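Seat and Interior Cleaners Wanted, Gakstead

Homel looks after waiting rooms, lounges and small theaters in Gakstead. We need 2 part-time cleaners to start in February. Shifts run from 5 a.m. to 9 a.m., before the buildings open.

You will vacuum, wipe down seating, empty trash and restock restrooms. Leather and wood each get their own product, and we train you on both. Experience is welcome but not required. You must be able to kneel, bend and lift 50 pounds.

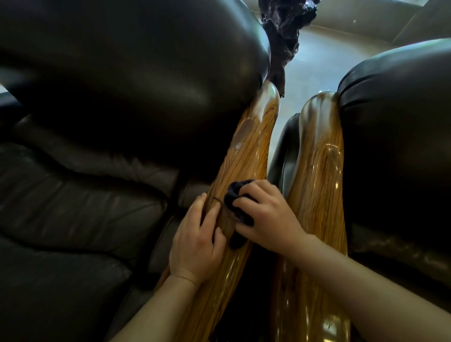
Wiping down a varnished wooden armrest between leather seats.

Training is paid at the full rate. Anyone who stays six months gets a $500 bonus. Uniforms are supplied; please bring your own work shoes.

To apply, send a short note about your past work to Suha Hijazi at the Homel office. Two references, please. We reply to everyone.

We use cookies to remember your job searches. Accept | Settings

Comments

Clem Sutcliffe: Is there parking at that hour?

Suha Hijazi: Yes, free in the rear lot until 10.

Triin S.: Sent mine in last night, thanks.

Esi Atinga: Any evening shifts coming up? I can't do mornings.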